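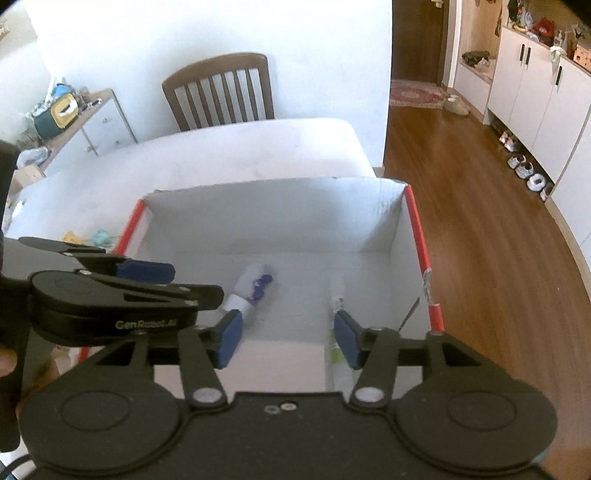

Jesmont Stülpkarton 621
Artikelgruppe: Versandverpackung / Kleinteile
Hersteller: Jesmont
Stand: 28. August 2022

Offene Kartonschachtel für Kommissionierung, Zwischenlagerung und Versand kleiner Einzelteile. Lieferung flachliegend mit separatem Deckel. Der Karton wird ohne Werkzeug aufgerichtet, die Ecklaschen werden innen gesteckt.

Technische Angaben
Material: Vollpappe, innen hell kaschiert
Innenlänge: 62 cm
Innenbreite: 46 cm
Verpackungseinheit: 2 Stück
Bestellnummer: 621
Bedruckung: auf Anfrage

Verwendung
Die Schachtel ist für die Bestückung von oben ausgelegt. Sie bleibt während des Packens offen stehen, der Deckel wird erst nach der Endkontrolle aufgesetzt. Für Teile mit empfindlicher Oberfläche empfiehlt sich eine Lage Seidenpapier am Boden. Schwere Teile zuerst einlegen, leichte zuletzt. Hohlräume mit Packpapier auffüllen – Schüttgut aus Schaumstoff ist wegen der offenen Eckfugen nicht geeignet.

Der Packplatz sollte eben und frei von Spänen sein. Eine helle Tischauflage erleichtert das Auffinden heruntergefallener Kleinteile.

Mehrfachgebrauch
Der Karton kann wiederverwendet werden, solange Boden und Ecken formstabil sind. Verschleiß zeigt sich meist zuerst am oberen Rand und an beklebten Flächen. Beim Abziehen von Klebeband kann die oberste Papierlage mitreißen; solche Stellen sind für den internen Umlauf zulässig, für den Versand an Endkunden nicht. Bei durchgehenden Schlitzen oder Rissen in der Seitenwand ist der Karton auszusondern.

Lagerung
Trocken und liegend lagern, nicht direkt auf Betonboden. Aufgerichtete Kartons ohne Deckel nicht stapeln.

Zubehör
Fachteiler Merance, steckbar, längs und quer teilbar
Kantenschutz Claltine, selbstklebend, Rollenware
Etikettentasche Varghese, transparent, seitlich offen

Lieferhinweis
Versand auf Palette oder als Paket, je nach Menge. Bedruckte Ausführungen werden auftragsbezogen gefertigt und sind vom Umtausch ausgeschlossen. Bestellungen mit Auslieferung im Dezember bitte mit Wunschtermin aufgeben. Muster ohne Deckel sind einzeln erhältlich.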